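Equipment corner: where the money is going

Right, budget time again! I promised at the last meeting that I'd put the robot spending down in plain words, so here goes, and do come and shout at me if I've missed your favourite gadget.

The big question was whether to buy a second humanoid this year or look after the one we've got. I wanted the second one (of course I did), but Mitiku Mamo went through the quotes from Havska and Arimier with me and we've agreed to hold off until July. Most of the year's money goes on hands and wrists instead. We're ordering 2 spare hands, 6 wrist cable sets and a box of 42 connectors, plus a service visit that I'd completely left out of my first spreadsheet. Oops.

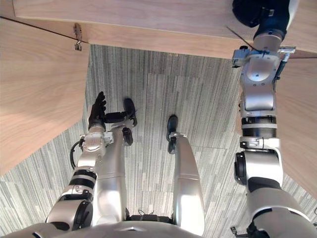 At the desk, right hand on the edge of the top and left hand down low.

Desk work is what we're planning around, and it's made me look at the wrists differently. There's a fair bit going on there, with cable looping out of the side and all those little brackets and screws, and I'd much sooner have spares in the drawer than wait 8 weeks for a parcel.

I've also put in for another desk, same size, so the Lastance group can book time without us shuffling the furniture every afternoon. It's a small line on the sheet but I'll fight for it!

Still to settle: the Gashaw support contract. The price is fair, though I'd like the call-out hours in writing before I sign anything. If you've dealt with them before, drop me a note. Final figures go in on April 3, 2023, so please get any requests to me before then, with a price attached if you can manage it.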